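Wescombe Home Computer Program: Progress Report to the Vatulau Fund, Second Grant Period
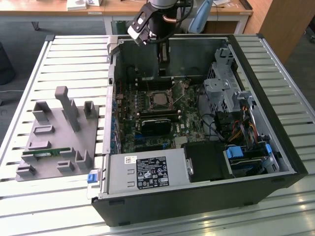

Submitted by Severyn Marchuk, Program Manager
Reviewed by Bohdan Boiko, Finance
Reporting period ends March

Summary

The program collects used desktop computers from offices and schools, repairs them, and places them with households in the Wescombe area that have no working computer. The grant agreement set a target of 500 households for this period. We placed computers with 651. Most of the difference came from one large donation early in the period, and we do not expect to repeat it.

Training is behind plan. We offered the introductory course at fewer sites than we said we would, and attendance at the evening sessions was low. Details are under Training.

Spending is within budget overall, with one line overspent and one line underspent. We are asking the Fund to approve moving money between them.

Donations and repair

The largest donation came from Tonell, which replaced the computers in its customer service offices and gave us the old ones. They were all the same model, which made repair much faster than usual. Parts from the machines that failed testing could go straight into the ones that passed. The rest came in small lots from schools, two dental offices, a church, and private homes.

Every computer goes through the same steps. The drive is wiped and the wipe is logged. The case is opened and cleaned out, the memory and power supply are tested, and the drive is replaced if it is an older spinning disk. Then we install the operating system and a basic set of programs, and the machine runs overnight before it is boxed.

The two most common faults were failed power supplies and dead clock batteries. The batteries cost very little and we now replace all of them, working or not. Early in the period we had a run of callbacks from households whose computers would not connect to secure websites. The cause in each case was a clock that had reset itself. There have been no callbacks for this since we changed the practice.

Monitors are still the weak point. Donors often keep theirs when they replace the computers, and we ran out twice. The second time, households waited about three weeks. We bought a batch of used monitors from a reseller to clear the waiting list, and this is the reason the equipment line is over.

Machines that cannot be repaired are stripped for usable parts and the remainder goes to the county electronics recycler. We have pickup receipts for every load and can supply copies.

Placement

Referrals come from 14 partner agencies, up from the number in our first report. The two newest are the adult education center and the housing office at Sopacua. The housing office has become our second largest source of referrals, and most of its families have school-age children.

We changed the application form. The old one asked for proof of income, and several agencies told us that people took the form home and did not bring it back. The new one is a single page, and the agency signs to confirm that the household qualifies. The share of forms that are started and never finished has gone down, though we did not track this closely enough in the first period to give a fair comparison.

Delivery is still mostly pickup from our building. For households without a car we deliver within the town limits twice a month. People in the outlying areas have asked for the same and we have not been able to offer it. The van is old, and the route north of Wescombe takes most of a day.

We call each household about a month after placement. Most report using the computer for homework, job applications, medical portals, and email. The most frequent complaint concerns the home internet connection and has little to do with the computer. Some families have no service at all and use the computer for schoolwork saved to a flash drive. We give out a printed sheet on low-cost internet plans, but two of the plans on it have since ended and the sheet needs to be redone.

Training

The plan called for a four-session introductory course at every branch library. We ran it at the main library, the Sopacua community room, and the adult education center. The other branches either had no suitable room in the evening or could not stay open late enough.

Morning courses filled up. Evening courses ran at less than half full, and one was canceled after the first session. People who signed up and did not come told us that child care and bus times were the main problems. Starting next period we plan to drop the evening course at the main library and try a Saturday morning one with a children's activity in the next room. The library has agreed in principle.

The phone help line has been more popular than we planned for. It is staffed from 1:00 to 5:00 p.m. on weekdays, and callers often reach the voicemail. Printer setup and forgotten passwords make up the bulk of the calls. We have written a short guide for each and now put both in the box with the computer.

Budget

Equipment is overspent by $2,512, all of it for monitors. Training is underspent by nearly the same amount, mainly instructor fees for courses that did not run. Bohdan Boiko has sent the detailed statement separately. We request approval to cover the equipment overspend from the training line. No other changes are requested.

Staffing

One repair technician left in the middle of the period and the position was open for six weeks. The replacement has started and is fully trained on testing and drive wiping. The placement coordinator moved from part time to full time, as provided for in the agreement.

Plans for the next period

Secure a regular source of monitors. We are talking with two office furniture dealers who handle clear-outs and may be willing to set monitors aside.

Start the Saturday course and report attendance by session.

Get a repair estimate for the van and decide whether it is worth keeping. If it is not, we will come back to the Fund with a separate request.

Redo the internet plan sheet and check it every three months.

Keep the placement target at 500.

Questions about placement or training should go to Severyn Marchuk, and questions about the financial statement to Bohdan Boiko, both at the Wescombe office.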